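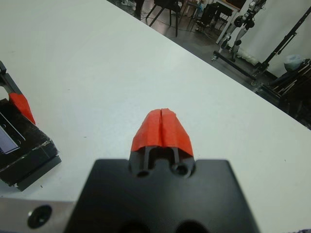 # How to Clean Up a Secondhand White Table Before You Put It to Work

I have a soft spot for big white tables. They bounce the light around, they make a small room feel bigger, and they go with just about any chair you drag home. The trouble is that they show everything - every coffee ring, every pencil line, every mystery smudge from whoever had it before you. My last one came from the Brinton resale barn for 39 dollars, and it was a pretty sorry shade of gray when I got it through the door. A little patience brought it right back, and I'd love to walk you through the way I do it now.

## What you'll need

- A soft cloth or two (old T-shirts are wonderful for this)
- Dish soap and warm water
- Baking soda
- A melamine sponge
- A dry towel

## Step 1: Dust first

Wipe the whole top with a dry cloth, and don't forget the edges. Grit left on the surface will scratch once you start scrubbing, and I learned that one on a very nice desk I still feel bad about.

## Step 2: Soap and water

Stir a small squirt of dish soap into 8 cups of warm water. Wring the cloth out well, so it's damp and never dripping, then work from the far side toward yourself. Rinse the cloth often. On a really grimy table I'll change the water halfway through, even if it means another trip to the kitchen.

## Step 3: Go after the stains

Mix baking soda with just enough water to make a paste, dab it on, and leave it for 11 minutes or so while you pour yourself something nice. Wipe gently in small circles. For scuffs and pencil, try the melamine sponge, but test it underneath first - it can dull a glossy finish.
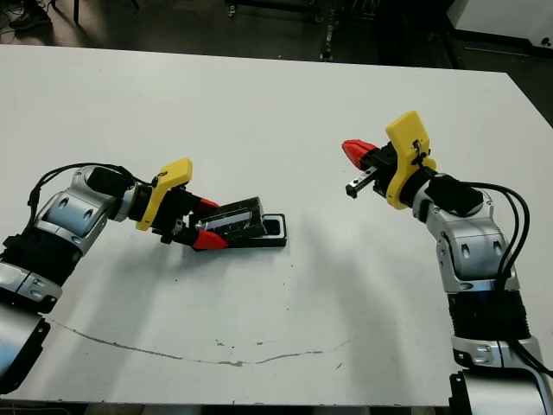 *A white tabletop in use, with two robot arms reaching in.*

## Step 4: Dry and check

Towel the top dry, then crouch down and look across it toward a window. Streaks you'd never notice from above will show up right away. Go over those with plain water and dry again.

If the legs wobble, tighten the bolts while you're down there. I wait six hours before setting anything heavy back on top, and I wipe mine down every October whether it looks like it needs it or not.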